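Print this page
E-mail this story

The Pantry Register

The residents of Illmont House were informed in August that the shared kitchen on the second landing would be placed under a register. The notice was typed on the letterhead of the Office of Household Affairs, signed by Sunita Mathur, and fixed to the inside of the door at the height of the average resident's eye. It stated that all articles kept on the counter were to be declared, that undeclared articles would be regarded as abandoned, and that the Office would conduct an inspection at four in the afternoon on a date to be chosen by the Office.

Mrs. Mathur had held her position for five years. In that period she had settled the matter of the stairwell lamps and the longer matter of the Özkan carpet, which had been delivered to the wrong floor and walked upon before anyone could establish its ownership. She did not regard the kitchen as a difficult case.

The declarations were received in writing. Hideaki Wada declared a toaster and the right to use it before seven. Pravesh Buthelezi declared a cutting board, which he described as having belonged to his aunt, and attached a statement from the aunt. Ostap Palamarchuk declared potato chips. He was advised that perishable goods did not require declaration, and he replied, in a letter of two pages, that he did not consider potato chips to be perishable and would be grateful for the Office's definition of the term.

The Office had no definition of the term. Mrs. Mathur wrote one that evening and had it adopted in the morning.

Raymonde Lavoie declared nothing. She had lived at Illmont House longer than any of the others and took her breakfast standing at the counter, facing the wall, in a gray wool coat. When the form was slipped beneath her door she returned it the same way, blank, with the corners squared. A second form was sent and came back in the same condition. The Office opened a file.

At the appointed hour Mrs. Mathur entered the kitchen with the register under her arm and a pencil from the Surneo Stationery Company, whose pencils the Office had always preferred. The residents had been asked to remain in their rooms. She could hear Mr. Palamarchuk not remaining in his; he was on the landing, breathing with some patience. She closed the door and began at the left, with the toaster oven and the striped dish towel laid over it, and proceeded along the wall as the procedure required.

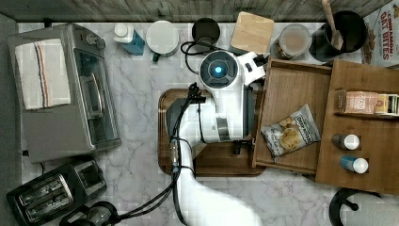
The towel is mine, Raymonde Lavoie remarked through the door, and it has been on that oven every day since I came here, and I will not be putting it on a form.

Mrs. Mathur waited before replying. She observed, in the tone she kept for correspondence, that a towel was an article within the meaning of the notice. She added that the Office took no view as to the merits of the towel.

There was no answer. Mrs. Mathur turned to a clean line and wrote: Towel, dish, striped. In the column for ownership she wrote: Asserted orally. She considered the entry and found it irregular, and let it stand.

The remainder of the inspection was carried out in good order. Mr. Buthelezi's cutting board was found near the wall and entered under his name, with a reference to the aunt. The potato chips lay in their bag on a wooden tray. Mr. Palamarchuk had declared the chips but made no mention of the tray, and Mrs. Mathur was obliged to open the door and put the question to him directly. He said that the tray had come with the house. She asked who had told him so. He said that Madame Lavoie had, in his first winter, when he had asked whether he might set something down on it.

A jar of brown powder presented the greater difficulty. It was clear glass and had been claimed by no one. Under the terms of the notice it was abandoned, and the Office was entitled to remove it. Mrs. Mathur wrote down the jar and stood for some time with the pencil raised above the final column.

Mr. Wada, who had by this time come out onto the landing as well, said that the jar was for anybody. He said that when it was low, one of them filled it. He could not state which of them had done so last, and he did not believe the others could either.

The Office had two categories of ownership, Resident and House. Mrs. Mathur explained this to the landing. Mr. Buthelezi asked whether a third might be adopted, as the definition of perishable goods had been, and was told that such a request must be made in writing. He went to his room for paper.

It was past five when the register was closed. The notice was left on the door, and the line for the jar was carried forward to the next inspection, for which no date was chosen. In the file marked Lavoie, Mrs. Mathur placed the two blank forms and a note recording that the resident had been heard.

She was in the kitchen again the following morning, before seven, without the register. Madame Lavoie was at the counter in her coat. She moved a little to the right to make room, and did not turn around.

Print this page
E-mail this story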